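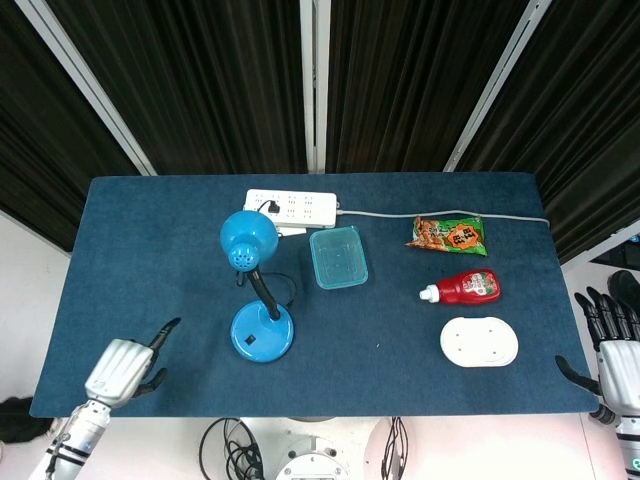
31 de diciembre de 2024

Último día del año y lo he pasado vaciando la mesa grande del cuarto de atrás. Llevaba todo el mes de diciembre diciendo que lo haría y siempre había otra cosa. Sobre el fieltro azul verdoso se habían ido juntando objetos que no tienen relación entre ellos: la lámpara azul de cuello flexible, la regleta blanca con un enchufe negro puesto en la primera toma, el táper azulado vacío, el bote de kétchup tumbado, una bolsa de picoteo verde y roja toda arrugada. La lámpara es de las cosas que quiero conservar. El resto va a la cocina, al cajón o a la basura.

Empecé después del desayuno. Primero la comida. El kétchup lo llevé a la cocina y miré la fecha: le quedan meses. Lo puse en la puerta de la nevera, al lado de la mostaza. La bolsa la trajo Vichien de la tienda que hay al bajar del tranvía, donde venden cosas chinas que en el supermercado no encuentro. Ya no quedaba casi nada, migas picantes. Me las comí de pie y me arrepentí media hora, porque pican de verdad y no había hecho té.

El táper lo lavé con agua muy caliente. Luego busqué la tapa. En el armario bajo hay una caja de tapas y ninguna le va bien. Probé todas las rectangulares. Lamai dice que la tapa se la llevó ella sin querer en verano, cuando le di sopa, y que la tiene en Jandville, en casa de su madre. No la voy a reclamar por una tapa. He decidido que el táper se quede sin ella y sirva para los tornillos y las pilas, que ahora andan sueltos por el cajón.

La regleta fue lo más largo. El cable gris cruzaba por el fondo de la mesa y se enganchaba cada vez que yo movía algo. La quiero en el suelo, detrás de la pata, sujeta a la pared con bridas. Bajé a la ferretería Siriwan pensando que estaría cerrada y estaba abierta hasta las dos. Compré bridas adhesivas y una bombilla de repuesto. El chico que atendía me quiso vender una regleta nueva de la marca Eltar, con interruptor para cada toma. Le dije que no. La que tengo funciona. Costaba 1.895 y me pareció mucho para algo que va a estar debajo de una mesa.

De vuelta me puse de rodillas con la linterna. Las bridas adhesivas dicen en el paquete que hay que limpiar la pared con alcohol y esperar. No tenía alcohol y usé limpiacristales. La primera se despegó a los diez minutos. La segunda y la tercera siguen puestas a esta hora -- veremos mañana. Detrás de la mesa había polvo, una goma de borrar, el capuchón de un rotulador y un recibo del gas que di por perdido en otoño y que pagué dos veces. Lo he guardado en la carpeta. Llamaré después de las fiestas para que me devuelvan una de las dos.

A las dos comí lentejas de ayer.

Por la tarde le pasé el cepillo al fieltro. Es lo que peor se limpia de todo, coge pelusa y migas y con el trapo solo se mueven de sitio. Probé con el rodillo de la ropa y gasté medio rollo. Después con la aspiradora, con la boca pequeña y a la potencia más baja, y salió mejor. Queda una mancha cerca de una esquina que no sé de qué es. Le di con agua y jabón neutro, y la dejé. Cuando mi hermana me regaló el fieltro me avisó de que no se podía meter en la lavadora y yo le dije que lo tendría en cuenta. Al menos en eso he cumplido.

La lámpara la limpié con un paño húmedo, la pantalla y la base. En los agujeritos de la pantalla se mete el polvo y usé un bastoncillo. No cambié la bombilla, guardé la de repuesto en el cajón de arriba. He puesto la lámpara a la izquierda, más hacia la ventana, porque escribo con la derecha y si no me hago sombra. Es una lámpara barata y me ha durado más que las otras dos. La de pinza que tuve en el piso de la calle Curnden se caía sola por la noche y me daba unos sustos tremendos.

Vichien pasó a las cinco a dejar las sillas plegables que me presta para la cena. Subió al 202 cargado con las cuatro porque el ascensor sigue igual. Le ofrecí té y se quedó un rato. Dijo que el cuarto parecía más grande. A mí también me lo parece, aunque también es que saqué al pasillo dos cajas que ahora están en el pasillo. Eso no es ordenar, me dijo. Le di la razón. Una es de libros y la otra de ropa de cama vieja que quiero llevar al refugio de animales.

Me contó que en su trabajo les han cambiado los turnos y que en enero entra a las seis. No está contento. Lamai opina que debería pedir el traslado, y él opina que no. Hablamos poco de eso. Luego se fue a comprar hielo.

Para la cena somos cinco. Voy a hacer arroz con verduras, el pescado al horno y la ensalada que le gusta a Lamai, la de pepino. Puse a remojo 500 gramos de garbanzos y ahora no recuerdo para qué los quería. Supongo que para mañana. El postre lo traen ellos. No tengo uvas suficientes, así que he apuntado pedirle a Lamai que compre un racimo de camino, si encuentra algo abierto.

Había pensado usar la mesa del cuarto de atrás para la cena y al final no. Pesa mucho para moverla y habría que quitar el fieltro. Cenaremos en la de la cocina, que se abre, y las fuentes las dejaré en la encimera.

Tenía una lista de cosas para acabar antes de que terminara el año. Catorce, la escribí a primeros de mes. He tachado la mesa, la regleta y la ropa de cama a medias. El dentista y el seguro siguen ahí. También arreglar la persiana, que es la misma línea que copié de la lista del año pasado. No voy a hacer lista nueva, sigo con esta hasta que se acabe el papel.

Son las siete y cuarto. Escribo esto en la mesa, con la lámpara encendida y el cuaderno sobre el fieltro, que tiene todavía un trozo húmedo de haberlo frotado. Se está bien. Fuera ya tiran petardos los niños del segundo portal y el perro de enfrente no para de ladrar.

Tengo que encender el horno a las ocho -- y antes ducharme, que huelo a limpiacristales.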